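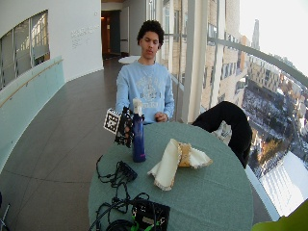 wattlebird_kel
Has anyone here signed up for one of the whooping cough booster trials? Our clinic at Remthorpe has a flyer up for one run by a mob called Vosier, who want 2,000 adults over two visits, and I've been going back and forth on it for a week. The nurse was lovely and told me to eat something beforehand and keep a water bottle on the table where I'd see it as I'm hopeless with needles and tend to go woozy. My daughter is due in July, so I want to be covered by then one way or another – I just don't know if a trial is the way to do it.

tram_to_nowhere
Congratulations on the grandbaby! I'd gently say no, love. If there's a placebo arm you could walk out with nothing on board and not know it. Get the ordinary booster from your GP and save the trial for another year.

Sýkora
I don't agree with that. Plenty of booster trials compare the new shot with the existing one, so everybody gets something. Kel, ask for the information sheet and look for the word "comparator". I did one a few years back (a different outfit, 900 of us) and they answered every question I had, even the silly ones, and rang me afterwards to see how my arm was.

tram_to_nowhere
Fair enough, but "plenty" isn't "all", and a new formula hasn't got the years behind it. With a newborn coming I'd want the boring option.

ukine_gardener
Can I put in a word for both of you? My sister-in-law was in the same boat and her GP told her to have the standard one a couple of weeks before meeting the baby. Some trials won't take you if you've had a recent booster though, so do ring Vosier before you book anything. And your daughter should be asking her midwife about having hers while she's pregnant, that matters more than what any of us grandmas do.

wattlebird_kel
She's had that chat already, bless her. I'll ask for the sheet when I'm in for my blood pressure and let you know what it says about the comparator.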